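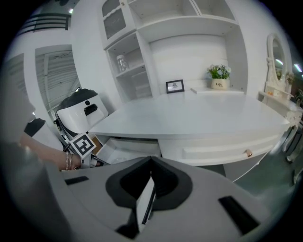 Welcome back, everyone, and thank you for pushing on through the reading, which I know was on the dry side! This week we get to the part of the unit I enjoy most, where we stop talking about grippers in general and try two of them against each other on an ordinary piece of furniture. A white desk with a shallow drawer and a little gold-coloured knob makes a much harder test than you might expect, and I'd like you to keep that small round knob in mind through everything that follows, as it will be the standard target for your own trials in September. A flat block on a bench forgives nearly anything you do to it, whereas a knob wants you to arrive square, close gently and then pull along the line the drawer would like to travel, and your wrist will have its own opinions about all three.

Home Unit outline Week 4 Week 5 Readings Lab bookings Contact

The two hand-held units we're comparing are the Tusteo and the Rultetti. They do the same job on paper. The Tusteo has the softer trigger and a longer finger, and most people (me included) find it the kinder of the pair over a long afternoon. The Rultetti closes faster and holds harder, but it gives you less of a feel for when you've made contact, so beginners tend to squeeze well past the point they need to. Please don't decide on a favourite before you've done a full set with each.

A full set is 44 drawer openings. Do the first 12 slowly and leave them out of your analysis, then carry on at whatever pace feels natural to you. Last year's class gave us 747 usable recordings between them, 373 of those with the Tusteo, so you'll have a decent body of older work to lean on when you write up.

When you get to the two-handed trials, hold a gripper in each hand and keep the marker faces turned where the head camera has a fair chance of seeing them. It's very easy to roll your wrists inward as you reach for a drawer, and then one marker ends up hiding the other and the tracking wanders off. 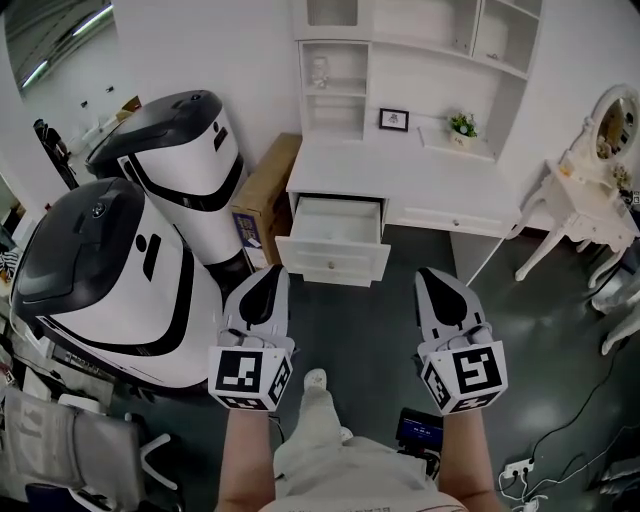

Kipchumba Shemweta would like me to add that the elbows matter as much as the wrists, and that anyone who tucks theirs in tight against the ribs will run out of reach halfway through the pull and start leaning, after which the whole recording is more about your back than about the gripper. I think that's quite right, and I've changed the warm-up on the Bajwa sheet to suit.

For your write-up, give me two pages comparing the units on approach, closing and release, with a short paragraph on how your hands felt at the end. Bring it along to the Stullside tutorial, and see Subira Lema if you need to swap your lab booking.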